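Buying hands before arms

When Hegarty set its automation budget in April, the arms took most of the money and the hands were left for later. Its Rurholm kitchen is now doing the reverse. Each finger set is priced at $1,270, with $272 a year for spares, and the plan covers 2 sets. Another $1,000 goes to simulation, so food handling can be tried before any order is signed.

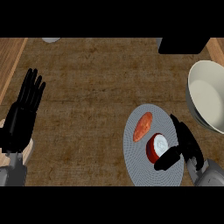 In simulation, a black jointed hand reaches across a red-rimmed slice on a gray placemat.

The arms will be priced next, once the hands are chosen.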